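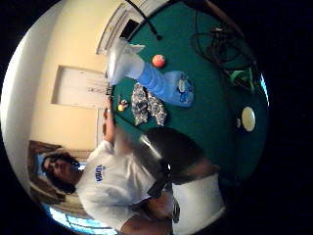
README: Limel open day recordings, Godbridge

5 min read

What this is

Notes and a data card for the hand-held gripper recordings made at the Sturix open day in Godbridge. Limel is the name Sturix uses for both the gripper tool and the collection that comes out of it, so please check which one people mean when they tell you "Limel works." I went as a visitor, took a turn on the tool, asked for a copy of what was recorded, and got one. I don't work for Sturix and they haven't reviewed this text.

Card last edited 4 December 2020. The visit was in February of the same year.

What was shown

The pitch was simple. A person wears the sensor kit, picks things up and puts them down on a table, and the recordings are used to train an arm that does the same. The table was covered in green felt and the objects were ordinary odds and ends: a small orange ball, a round cream-colored disc, a folded black-and-white cloth with a paisley sort of print, a long light blue cylinder. Black cables ran over part of the felt. I list these because the Sturix handout says "cluttered home surfaces," and you should decide for yourself if a felt-covered table with a few things on it meets that description. I'd call it mild clutter.

The second half of the demonstration had an arm, called Tanabe, running a policy trained on earlier recordings. It was in a different room and none of it is in this set.

Contents

27 episodes, one file per episode. Wide-angle video from the tool, gripper opening, and a rough pose track. The image is a circle on a black background and has not been straightened. Depending on how the tool is held, the room can be sideways, so don't assume that up is up.

The person holding the tool is often partly in view, mostly as a big gray blur near the bottom. Other people at the table can be in view too, faces included. See Consent.

Total recorded time is 46 minutes. A fair share of that is people asking which way to hold it.

What was claimed and what I could check

Sturix said that 1000 episodes are enough to teach a new table task. I asked which task, how success was scored, and whether the test objects had been in the training set. I was told the first, "sorting," and promised the other two by email. The email hasn't come.

They also said a new user needs no training. I needed quite a bit. My first two episodes are in the set, marked "poor," and I'd leave them out of anything serious.

The arm ran for about 250 seconds while I watched. It moved the soft things well. It never tried anything flat, and when a visitor asked for a flat item the answer was that it was outside today's scope. Thin flat objects on felt are hard to get fingers under, so I would have liked to see a try, even a bad one.

To be fair to them, the tool itself is decent. It's lighter than I expected, the strap holds, and the gripper reading lines up with the video in every file I opened.

Known problems

Pose drifts when the tool points at a plain wall for more than a moment.

Close-up parts of the hand are out of focus. If you need fingertips you will be disappointed.

Daylight from the window changes the color of the felt between episodes. No color correction was applied.

Labels were typed in on the spot by whoever was nearest. "Pick," "grab" and "take" all mean the same thing as far as I can tell. I haven't merged them.

There is no held-out split. Same table in every file, so any split you make will flatter you.

Consent

Visitors signed a sheet at the door covering research use. It did not mention public posting. For that reason the videos go out on request only, and the gripper and pose files are open.

Suggested use

Testing a loader. Checking how your tracker copes with a circular wide-angle view. Practice in cleaning up messy labels. Please don't quote results on this set as evidence that Limel, either one, is ready for kitchens.

If Sturix answers the scoring question I will add the reply to this file, unedited.

Contact: use the request form | © 2020 the card's author, text free to reuse with credit | Back to top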